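4.3 Collecting simulated grasp episodes with Stimine

This section sets up one batch of rendered pick episodes for policy training. It assumes that Stimine is installed (Section 2) and that the Ploltico planner has passed its self-test (Section 3). A default batch holds 300 episodes.

1. Open the batch file and set the object pool to "tabletop-mixed". Leave the target class at "hand tool".

2. Set the seed. Two batches with the same seed and the same pool produce the same layouts, including the lights.

3. Turn on both views, wrist and scene. The Kermani trainer rejects episodes in which either stream is missing.

4. Set the step limit to 600. Episodes that reach the limit are written to the "timeout" folder and are not used for training.

5. Run the preview command and step to the pre-grasp pose. Check the wrist view before you go on.
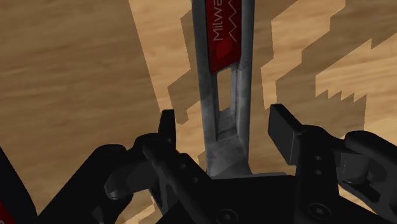
Pre-grasp is logged when the target lies between the fingertips and the contact sensor on each finger reads zero. The planner does not close the gripper until both conditions hold for 4 steps in a row. In the wrist view, look for wood on both sides of the tool, between it and the fingers. A visible gap on each side is a quick check on the log, but the contact values in the log decide the result. Hard-edged light patches on the work surface come from the shadow settings and do not affect collision.

Note: Printed text on a target may show up rotated or incomplete in the wrist view. Texture orientation follows the object pose and should not be corrected by hand.

6. If the preview passes, start the batch. Progress is saved after each episode, so a stopped run can be resumed with the same command.

7. Open the scene view for any episode marked "review". Compare the arm pose with the logged joint values.
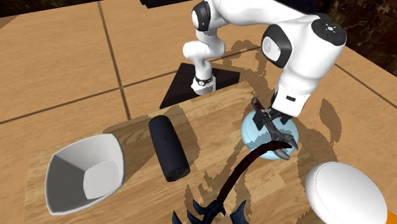

A mismatch between the rendered pose and the joint log means that the two streams were written at different rates. Set both to the physics rate and run the episode again - do not resample the log afterward.

CAUTION: Do not delete distractor objects from a layout to make a grasp succeed. In tests by Kanchan Jaiswal, policies trained on cleaned layouts did worse on cluttered ones, and the loss did not show up in the training curves.

8. Export the batch to Zirkia format. Confirm that the episode count in the header matches the sum of the "success", "fail" and "timeout" folders. For a default batch the sum is 300.

Note: Failed grasps are kept on purpose. The method described by Hefin Ifans uses them as negative samples when the grasp scorer is trained. See Section 5.1 for the weighting options.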